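"You learn a building by its floors"

She has restored old floors for more than 55 years of other people's lives, as she puts it: kitchens, school halls, one dance studio, a bakery. Her two-person shop, Trasolow, works out of a former feed store, and she talks about concrete the way some people talk about bread.

"People think it's the boring gray stuff under the carpet," she says, laughing. "Then you pull the carpet up and there's this wonderful speckle, and every batch is different!"

Her favorite job so far was the Deltico building, an old bottling plant where the main room had been covered in glued-down tile. It took her crew of two all of September to get the glue off. "I was on my knees for most of it," she says, "and I would do it again tomorrow."

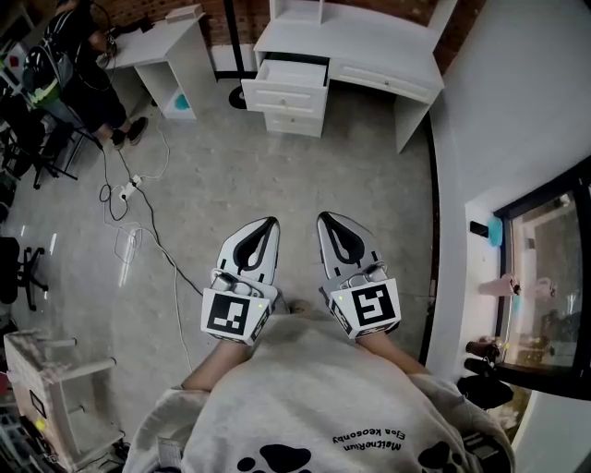 Starting small

So what should a beginner do with a tired basement floor? Wash it first, she says, and then leave it alone for a while. "Live with it for a week. Walk on it in your socks. You may find you like the stains."

She is just as cheerful about cracks. A hairline crack gets a little filler, or nothing at all. Wide ones that keep growing are another matter - "call someone, please" - and so is any floor that feels damp after rain.

Next up is a 547-square-foot garage that its owner wants to turn into a pottery room. She has already been over twice to look at it. "It has a trowel mark by the door, a big sweeping one," she says. "I'm leaving that in."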